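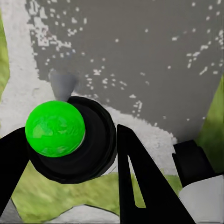 Budget thread, as promised. We're a small shop, Dudness, and we want one robot arm for outdoor patio chores: picking things up, putting things away, working near a grill. Before we spend anything on hardware we do the planning in simulation. The close-up view is the one I keep going back to when I think about fingers. A green ball is sitting on a black disc with one gripper finger on each side of it, and the right-hand finger has a long slot through it. Round object, round base, not much flat surface for a fingertip. That is the kind of pick I have to price fingers for.

The first line on the sheet is the arm. We have two quotes. Risska is cheaper up front and charges separately for the mounting plate and the cable kit. Cartwright costs more and includes both. Once I added the plate and cable to the Risska quote the gap got a lot smaller than it looked on page one.

Second line is the gripper. I was going to take whatever came with the arm. I changed my mind. The stock gripper on both quotes opens wide enough for a ball but the tips are blunt, and small parts with a point on them are hard to hold with blunt tips. I put 2,312 dollars against gripper and spare fingers together. That's the number I'm asking for and I don't expect to come in under it.

Buy the spare fingers on the first order. Shipping one pair later costs nearly as much as the pair.

Third line, a stand or a base. An arm bolted to a bench is no use on a patio. The choice is a fixed post or a cart with locking wheels. The cart is more money and takes longer to set up every time you move it. The post means drilling concrete and then living with where you put it. I have the cart in the budget and the post as a fallback.

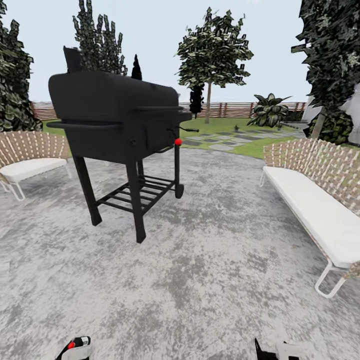 Reach is what decides between them. With a fixed post you can cover one good circle and that's it. Patio furniture gets moved, and a full-size barrel grill takes up a lot of the space you thought you had. I laid out the same yard with the post in 2 different spots and neither one got to everything on my list. The cart did, with one move in the middle.

Measure your own space with the furniture in it. I measured ours without it the first time and had to redo the layout.

Fourth line, software. We use Drumura for the simulation and we already pay for it, so I left it off the purchase request. If you don't have a simulator yet, put it on the sheet as its own line with its own renewal date. Ours renews in August and that has surprised us once.

Also on software: ask whether the license covers the arm's controller or only the desktop side. One of our quotes had it as a footnote.

Fifth line, outdoor protection. Neither arm is rated for rain as quoted. A fitted cover is cheap. A sealed version of the arm adds up to 30 percent, and I can't justify that for a machine we can wheel indoors. Cover it is. I'll look at it again if we ever go to the post.

Sixth line, people time. I put down 30 hours for setup and first tests. My first draft had zero because we're all on salary, and the request got sent back for it. Fair enough. Those hours come out of something else.

Things I left out on purpose: a second arm, a vision upgrade, and the service contract. The first year of service is in both quotes anyway. I'd sooner decide on year two after we've used the thing for a while.

The request went in on 15/01/2019. I listed Cartwright first and Risska second, with the full totals side by side and the same extras added to both. Lead times are close enough that I didn't use them to choose.

If you're doing the same exercise, send me your line items. I'm mostly interested in what people pay for carts, and if anyone has had wheels that stay locked on rough concrete I'd like the model number.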